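Benddale visit, notes typed up on the train home. March 2022.

Went for the open day at the Wiriya cider works, mostly because Faustine Perrin had been on at me since December to go. Two changes and a bus that drops you by a feed store. Long walk up. No sign until you're basically in the yard.

Check in at the side door, get a sticker, wait. Our group was the second one out. Romain Arnaud led it, 4 years on the press floor, talks fast, knows everything. I wrote down maybe half.

Sorting first. Fruit comes in by the crate and gets tipped into a long water trough, floats down to the belt. Loud. You can't really ask questions in there so save them for the yard. They run mostly three kinds: a sharp one, a bitter one, and a plain sweet eater they buy in to round things out. Romain said the eater is what people grew up with and they'd riot if it was gone. I liked the bitter one. Tasted it raw, regretted it, liked the juice.
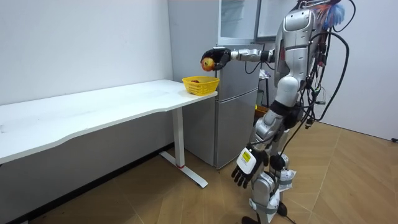 Press room next, and this was worth the bus fare on its own. Rack and cloth, the old way, stacked up like a layer cake with the juice already running before anyone touches the handle. They have a newer belt press too but only use it in the fall when everything lands at once. Smell is unreal. Floor is slippery, wear real shoes (I didn't).

Then the tanks. 137 gallons each for the small ones, which are the only ones they'll let you stand near. Chalk marks on the front of every tank, date and blend and somebody's initals. I asked what happens if the chalk gets rubbed off. Long pause. "Don't lean on them."

Some talk about wild yeast versus the packet kind. Bhupendra Nigam, who does the blending, is firmly on the packet side. Says he lost a whole tank to wild once and isn't doing that again. Ysaline Poulain from the shop thinks the lost tank was the best thing they ever made. They've clearly had this argument before. We all just stood there with our cups.

Lunch: cheese roll, soup, a slice of apple cake that was too dry. Soup was good. Pay cash, the card machine was down.
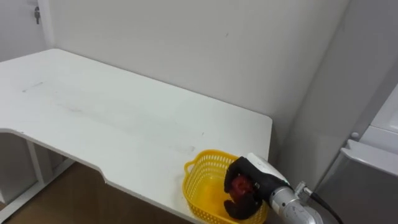
*Photo: Lutz Schmieder*

Afternoon was the tasting, upstairs, low beams, mind your head. Five pours. My quick notes:

- **Bruvard dry** – very dry, almost salty, wants food
- **Bruvard half-dry** – the crowd pleaser, bought two
- **Keeved one, no name yet** – sweet, thick, lovely, not for sale
- **Wikel perry** – pears, from a neighbor, lighter than I expected
- **Last year's still** – flat on purpose, tasted like a wet barn, Faustine loved it

Shop is small and gets jammed right after the tasting, so go down before the last pour if you want the half-dry. I got the last box but one. They'll hold bottles behind the counter while you do the orchard walk, just ask Ysaline.

Orchard walk is optional and most people skipped it. I went. Muddy, 148 trees in the old block, all pruned hard and looking like coat racks. Too early for blossom obviously. Romain showed us a graft from last spring that took and one next to it that didnt, which was more useful to me than any of the videos I've watched. Cut was at a steeper angle than I've been doing. Tape, then wax over the tape. Going to try it on the one by my fence.

Last bus down is earlier than the timetable at the stop says. Check with the shop before you head out to the trees. I ran.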